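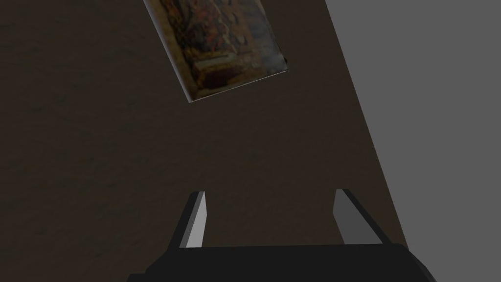

*Gripper open, with the little printed picture still a good way off.*

I promised Yurani Echeverri I would write up our budget before July ran away from me, so I've put the kettle on and here we go (bear with me, I do wander).

We had always planned on buying one arm and adding a second next year if the money stretched. Then we started working in the simulator with a two-armed model and I went right off the idea. The Saven quote for a pair came in lower than two singles bought apart, and Pliltero wanted 2,000 pounds just for fitting - before a single bolt had been supplied!

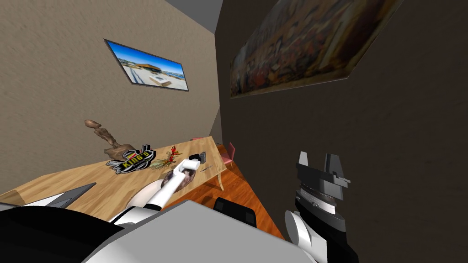

So the pair it is, and now the question is grippers. Benavides do a plain parallel one that I like very much, and Hiltus do a cleverer one with a 94 page manual that I have not finished. Rosaura Montoya thinks we should buy the plain ones and keep the difference for spare fingertips at 50 pounds a set, and I'm coming round to her way of thinking.
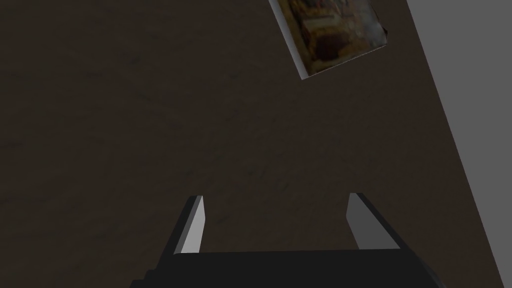
*Page last changed: 18 July 2022*

Flat things are what worry me most, if I'm truthful. A card or a thin book lying on a table gives two straight fingers very little to get hold of, so I've put a line in the budget for thinner tips and another for my own time, which I always forget to count. I've also asked Saven whether the warranty covers tips made by somebody else. They're lovely on the phone but slow with email, so I'll ring them again.
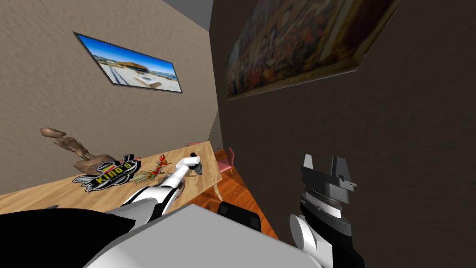 ## What we still need to price

- A proper table, bolted down
- 2 emergency stops, one for each side
- Delivery, which Saven quote separately
- Insurance (Yurani is ringing round, bless her)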